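Interior Design Review Class, Handout 6
Getting your license application in without tears

Hi everyone. A few of you stayed back last time to ask what happens after the exam, so I've put my notes in order and padded them with the stuff I keep repeating in the hallway.

First, passing is only half of it. You can't sign drawings or call yourself licensed until you've registered, and registration has its own paperwork. I passed in June and didn't register until the next spring because I thought the certificate would just show up in the mail. It did not!

What goes in the envelope:
- the application form, signed in ink
- your transcript (sealed, please don't peek)
- the work experience log, 200 pages or less
- two passport photos
- the fee receipt

The log is where people get stuck. Every project needs a supervisor's signature, and supervisors move away, change firms, or stop answering. Get each one signed the week you finish. Anitha Pisharody had 14 entries from her time at Prinemico and had to chase a man across three cities for the last one.

Also, write what YOU did. "Assisted with the Sastry lobby" tells the reviewer very little. "Drew the reflected ceiling plan and the lighting schedule for the Sastry lobby" is much better, and it takes you ten more seconds.

On hours: the sample log we're using in class adds up to 600, split between drafting, site visits and client meetings. Check your own addition (I mean it, use a calculator). Last year's group had two logs sent back over sums.

For the practice exercise, take the laundry area from the Sikum house and write it up as a single log entry. Half a page. Scope, your role, drawings produced, who signed.
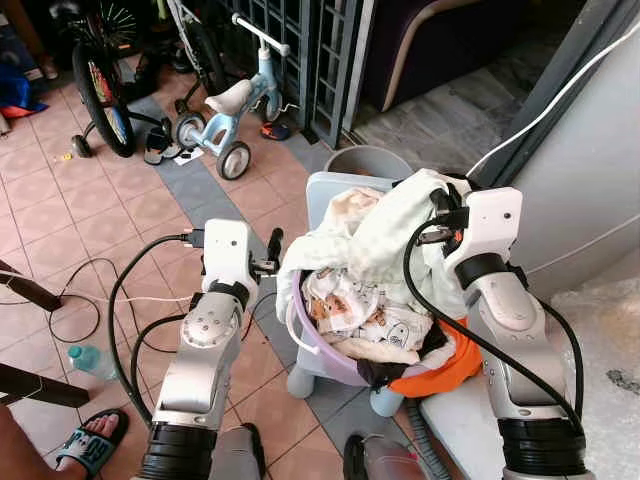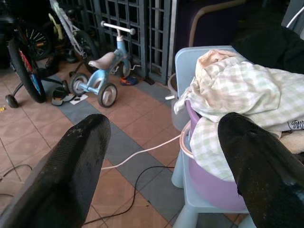
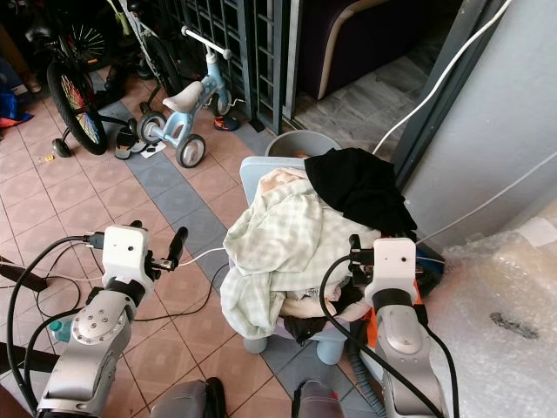
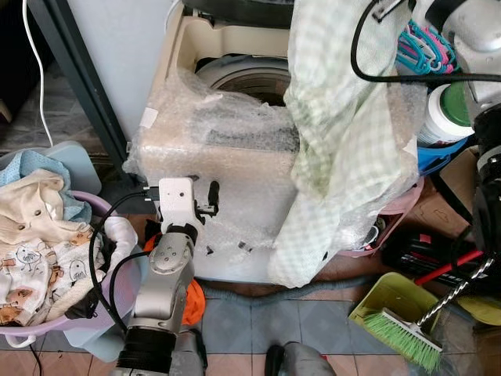
Raelene Pryor wrote back on the draft of this handout: can we please say something about names? Mine was spelled one way on the transcript and another way on the form, and sorting that out took longer than the whole log did. Tell them to check every page against their ID before they seal anything.

So, check your names. Bring the half page next time, and a pen.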